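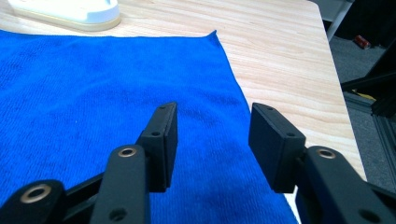
3.2 Materials and laying out

The cloths used in the folding study were microfibre towels of the kind sold for general household drying and dusting. They were bought in a single order from Ganex so that weight and finish would be the same across the set. Each was washed once before use, without softener, and dried flat. Softener was left out after a small trial in Sarnton, in which treated cloths slid over one another when stacked and gave folds that opened again within a minute or two.

Blue was chosen for the main set. A strong colour against pale wood makes the edge of the cloth easy to find, and most of our measurements start from that edge. We had first tried a cream cloth on the same kind of surface and lost the border in several of the records, mainly where the light was strong.

Every trial began with the cloth spread out in a single layer. Participants were asked to smooth it by hand until they would be happy to fold it at home, and no further instruction was given on what counted as smooth. Faint creases were therefore allowed to remain. We did not iron the cloths or stretch them at the corners, as Kuusisto cloth trials had done, because few people treat a cleaning cloth in this way before putting it in a drawer.

The hem needs a short note. Microfibre is soft across its face but firmer where it has been stitched, and the stitched border tends to hold its line when the rest of the cloth shifts. A fold made by bringing hem to hem is easier to judge by eye than one made by halving the face. Corners behave differently again. A corner may lie flat or stand up slightly from the table, and a raised corner is quicker to pick up — though it is also more likely to be turned under when the fold is pressed down. Figure 4 shows a hem and corner on the bare table, with the cloth spread and the grain of the wood running at a slant beside it.

Figure 4. Blue microfibre towel laid out on the wooden table, with its hem and one corner visible. The surface shows slight creases of the sort accepted under the smoothing instruction.

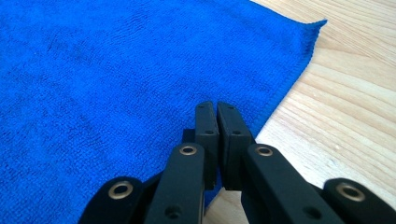

3.3 Scoring of folds

In all, 200 folds were scored. Each was given a mark from zero to 15, made up of separate marks for edge alignment, corner position and flatness. Edge alignment carried the most weight, as it was the part on which the scorers agreed most closely in the December pilot.

A fold was marked down when the upper hem overshot the lower one, when a corner had been turned under, or when a ridge ran across the finished face. Ridges that were already present as creases before folding were not counted against the participant. Telling the two apart was not always easy, and doubtful cases were scored twice, using the Bekmont sheet both times. Where the two marks differed, the lower was kept.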